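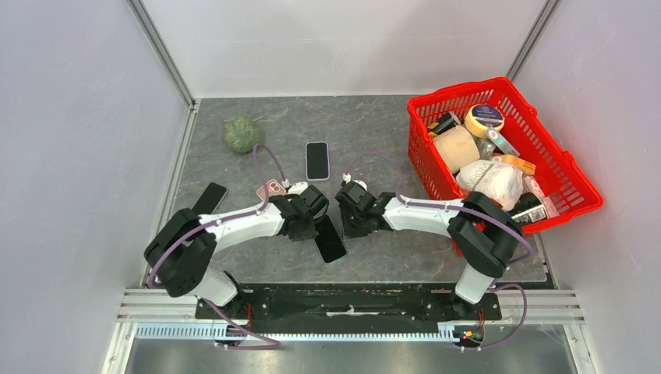
Brerkier is a white wine grape grown mainly on the slopes above the village of Lambrakis, where it covers 32 hectares. The name is also used for the dry wine made from it. The vineyards stand on dark gray rock crossed by thin, irregular veins of a lighter or brownish color, a pattern much like that of the mottled tabletop on which the smartphones lie. Growers call this rock "cat stone," and the oldest terraces are built from it.

The vine buds late and ripens slowly. Its berries are small, with thick skins, and the juice keeps a high level of acid even in warm years. Picking is done by hand. Most of the crop is pressed in whole bunches and fermented in steel tanks, although the Pivell cellar also uses large oak casks. The wine is pale yellow, with a scent of green apple and fennel, and is usually released in January.

Plantings declined for several decades as growers turned to red grapes. A survey led by Cinzia Messina recorded 3351 surviving old vines, of which 718 were chosen as a source of cuttings. Tullio Donati, then winemaker at Wunenberg, bottled the first modern wine made from Brerkier alone. Earlier bottlings were blends.

See also: White wine; Late-ripening grapes; Terrace farming

Last edited 16 October 2021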